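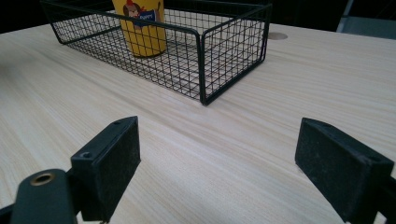
grudura wrote:
> The jaw width freezing on one side sounds like a log writer problem to me. We had the same in April and a bigger buffer cured it. Have you tried 3000 samples instead of 300? I would not touch the hardware before ruling that out.

Tried it, no change. The buffer only moves the point where the file gets flushed. The left width value still sticks for up to 600 ms while the timestamps keep advancing, and the right gripper logs normally through the same interval. A writer stall would hit both channels, as they share one thread in the Fungate logger.

What I have so far:

- Swapping the two grippers at the hub: the fault follows the gripper, not the port.
- Swapping only the cables: the fault follows the cable.
- Cable held still and straight: no freeze in 40 cup pickups.
- Cable allowed to loop and hang over the table edge: freezes come back, mostly when the wrist rolls outward.

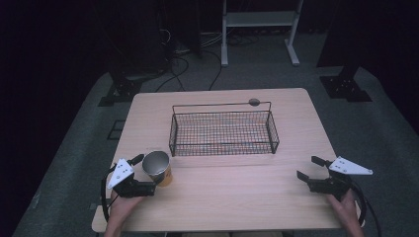

So the conductor is probably broken close to the strain relief at the rear of the gripper, where the loop takes its bend. Continuity checks fine on the bench, but a bench check without flexing the cable says very little.

The part that bothers me more is the driver. On a missed read it repeats the last good width and sets no flag. For recorded data that gives you a jaw that seems to stay open while the cup is being lifted out of the basket. If the same driver is in the loop on a powered gripper, the controller believes the stale width and keeps closing. Getdale runs it that way, as far as I know, so please check before the next session.

I have patched our copy to return an error after two missed reads. The diff is short – I will post it once it has run on both sides.

Does anyone have a part number for the Sugawara cable with the longer boot?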